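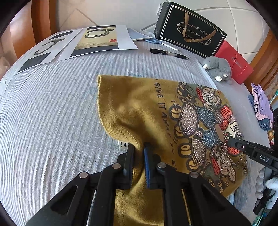
The alignment data are better than the proposal asked for, one member of the external review panel remarked at the close of the January session, but the panel would still like to see the crystals run through a full reactor cycle before the old unit is taken apart.

MULLUDHAM, February 1, 2024 - The Mulludham Neutron Laboratory has installed a new focusing monochromator on the Reltov spectrometer in Jacobs Hall. The unit was designed at the laboratory and built by Cernon, which also supplied the drive electronics. It replaces a flat graphite assembly and will be available to outside users when the next proposal round opens.

A monochromator selects neutrons of a single wavelength from the mixed beam leaving the reactor and sends them toward the sample. The flat assembly did this adequately for large samples. For small ones, much of the selected beam passed to either side and was lost in the shielding. The new unit curves in both the horizontal and vertical planes, so that neutrons reflected from its outer parts arrive at the same spot as those from its center.

The reflecting surface is made up of 525 crystals held on thin aluminum blades. Each crystal was oriented with X-rays before mounting and checked again with neutrons afterward. The blades are bent by two motors, one for each plane, and the curvature is reset whenever the wavelength is changed. 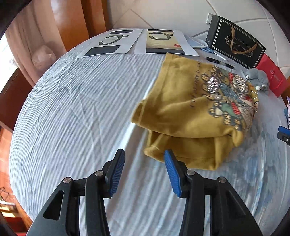 Dividing the surface into small pieces avoids the need to bend the crystals themselves. A single large crystal would crack long before reaching the curvature required, while a set of small flat ones on a flexible support can follow it closely. Decorated clothing works on similar lines: the print on the yellow garment is made of sequins and rhinestones, hard pieces carried on cloth that folds. On the monochromator the spacing is much more tightly controlled, and the gap between neighboring crystals is held to 200 micrometers.

Commissioning tests were carried out at reduced reactor power. With a small vanadium reference sample in place, the count rate rose by a factor of 10 over the flat assembly at the same wavelength setting. Background increased by about 20 percent. Most of the increase was traced to scattering from the blade clamps, and a boron-loaded cover for the clamps is being machined.

Energy resolution is slightly coarser when both planes are fully curved. Users needing the earlier resolution can flatten the horizontal plane from the control software and keep vertical focusing only. Both settings have been calibrated.

The flat assembly will stay in storage in Jacobs Hall through the first full cycle. Proposal forms for Reltov have a new field for sample dimensions, which must be filled in before beam time can be assigned.

Contact: Press Office, Mulludham Neutron Laboratory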